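Driver download sites have been promising me a faster computer for years, and I have yet to meet one that delivered. My latest brush with them came in April, when an old Danko label printer stopped talking to my laptop after an update. I typed the model number into a search engine and got a full page of results. The maker's own site was number seven.

The six above it all offered the "official latest driver". One wanted me to install Drunik first, a small program that would "find the right file". It scanned for a minute and told me that 1379 items needed attention. My laptop does not have 1379 of anything. When I asked it to fix the printer and leave the rest alone, it asked for a card number.
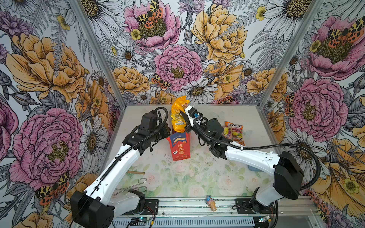 Photo: Soledad Requena

Defenders of these sites say they fill a gap, and there is something in that. Makers are dreadful at looking after old products. They move the support pages, break the links and drop a model the moment its replacement is in the shops. If a stranger has kept a copy of the file, good for the stranger. I have been grateful for that sort of thing myself.

But keeping a copy is cheap, and most of these pages don't even do that much. They are three paragraphs of waffle with the model number pasted in over and over, then a big green button that belongs to an advert, then a small grey link that may or may not go to the maker. No version number, no checksum, no word on who put it there. I am asked to hand over the deepest part of my operating system to a page that can't spell "compatible".
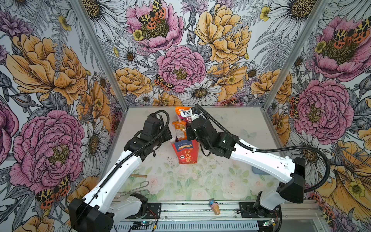 Tamsin Rutherford

A friend, Yannick Lacroix, thinks I am making a fuss. He says Windows finds nearly everything by itself now and the whole business will die out. Perhaps. He said the same when we both had Livano scanners, and his is in the loft.

I'd settle for something dull. Let makers keep every driver they have ever released on one plain page, with the date beside it, for as long as the thing can still be plugged in. The file I needed was smaller than a holiday photo – hardly a burden on anyone's server. I found it in the end on Danko's old support pages, under a different model name. The printer works. I am still getting emails from Drunik.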